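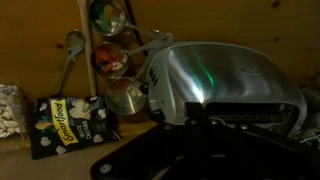 Mahama, 2025-08-03

Handout for the session on small kitchens and worktops

Hello again, and thank you to everyone who stayed behind last time to help me wipe down and put things away. These are the notes I promised, written up a little more fully than I managed to say them aloud, because I know I talk too fast once I get on to storage. Please keep them with your course folder and scribble on them as much as you like.

We are looking at the worktop that was never meant to be one. Plenty of us have lived with a kitchen like that – a bedsit, a caravan, a back room at a parent's house – where the cooking things end up on a piece of bedroom furniture against a wooden wall. I cooked that way myself for longer than I care to say, and I was very fond of it, although I never once found the tin opener at the first try.

Start with the wall

Before you move a single thing on the surface, look up. A set of round metal measuring cups on one ring, like ours, takes no worktop at all if it can hang, and the handles come to hand nicely. The only thing I would fuss over is the height. Ours hang low enough for the bottom cup to overlap the side of the toaster, and for everyday use I would want them higher, or further along. Metal cups near a working toaster can get hot, and so can the fingers that reach for them.

What looks like a wooden spoon and a metal spoon can lean against the wall for a while, and I know it feels tidy, but leaning things slide. A plain jar, heavy at the bottom, will hold both of them and leave room for a spatula and a whisk besides.

Homework from Stelios Xenos's part of the session: measure your own clear wall, width and height, and write both numbers at the top of your worksheet. Mine is 62 cm across between the window and the corner, and I had been telling people for years that it was nearer a metre!

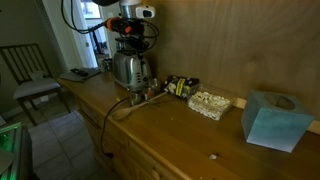 Department of Home and Everyday Living, Drandus

Then the surface

Now for the long wooden dresser. It is a generous thing to work on, and the drawers underneath are a gift, so do use them. My own rule is that whatever is used every day stays on top, whatever is used weekly goes in the top drawer, and the rest goes down below where you have to bend for it.

The toaster first, as it is the only thing with a plug. Give it its own place near the socket, with clear space on all sides and nothing hanging or stored above the slots. Look at the cord, which comes forward over the front edge and down past the drawers. A hanging cord catches on drawer handles and on sleeves, and a small child will pull it without a second thought. Run it along the back, and take up the slack with a cord clip or a bit of soft tie. Leave it unplugged when you have finished your toast.

Next, glass. The two small jars stand right at the foot of the toaster, and that is where your hand goes every morning when you are half awake. I would move them to the back corner, or on to a little tray so that they travel together when you wipe.

The wooden spoon lying across the top can go in the spoon jar. You see how far it reaches from one end to the other – a spoon laid down on the slant uses up far more room than you would think.

Snacks are a matter of taste, and we had quite a lively talk about them. The Smartfood popcorn and the clear container of white nibbles beside it could share one shallow basket, and once a bag has been opened I would fold it over and clip it. Some of you want all the snacks in a drawer and out of temptation. I leave that to your own conscience.

As for the light blue cube with the round opening in its top, I am all for keeping it. A bit of colour does a worktop good. Pull it back a little from the front edge, though, and wipe underneath it when you do the rest.

To do before we meet again

Clear one surface at home completely and wash it down.
Put back only what you have used in the past 6 days.
Spend 20 minutes on this, then stop, even if you are enjoying yourself.
Fill in the sketch on page 39 of the course book, marking the socket and the cord.

Bring the sketch with you, creased or not, and we shall pin them all up and have a good look over a cup of tea.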